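Gripper keeps dropping things halfway: how I track it down

I had this one on my bench arm for most of February and it drove me up the wall. The arm would pick something up perfectly well, carry it partway to the plate, and then the fingers would just relax and let go. No error, no beep, nothing on the pendant. If yours is doing the same, these are the steps I go through now, in the order I wish I'd tried them in the first time round!

Before you start, have the stop button where your free hand can reach it, and drop the arm to its slowest speed. You'll be leaning in close to look at cables, and a gripper that opens by itself can close by itself too. (Mine did. It got the side of my thumb, and I said a word.)

Step 1: Set up a boring, repeatable test

Pick one object and one move and stick to them. I use play food and kitchen bits because they're light and don't mind being dropped, and I put plates down as targets so I can see straight away when something lands short. Run the same lift and carry over and over, and write down where in the move it lets go. I did 90 runs over two evenings with the radio on. Every drop came while the wrist was turning, never on the straight bits, and that was my first proper clue.

Stop the arm with the gripper over a target and have a good look before you touch anything. I park mine over the green plate, low enough to see the small wires around the fingers without having to put my face next to them.

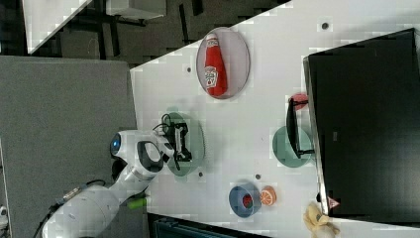 Step 2: Rule out the grip force

Everybody goes here first, me included. My force setting was 300 in the Folter software, and I'd been nudging it up every time something fell. Put it back to whatever it was when things worked. If the drops carry on at the same spot in the move, leave it alone and go on to step 3. All I managed by cranking it up was a squashed bit of toy fruit.

Step 3: Wiggle the cable (power on, arm held still)

Pause the program with something in the fingers. Use a plastic stick or the end of a pencil, keep your hand well out of the fingers, and gently push the gripper cable from side to side near the wrist. Mine let go on the third push. I was so pleased I did it again just to watch.

If nothing happens, try the same at the other end, by the base.

Step 4: Power off and swap the lead

Switch off at the wall, wait for the lights to go out, then unplug the gripper lead. I'd bought a spare from Birnach ages ago and forgotten I had it. When you fit the new one, leave a slack loop at the wrist, then turn the joint by hand as far as it goes both ways and check the loop never pulls tight. My old one had been tied down far too short, and I'm afraid I was the one who tied it.

Step 5: Make it stop when the grip goes

Vlasta Begović put me on to this one. Add a check after the pick so that if the gripper reports open when it should be shut, the arm halts where it is. I have mine look every 300 milliseconds during the carry. Run your boring test from step 1 again, same object and same move, before you put the speed back up.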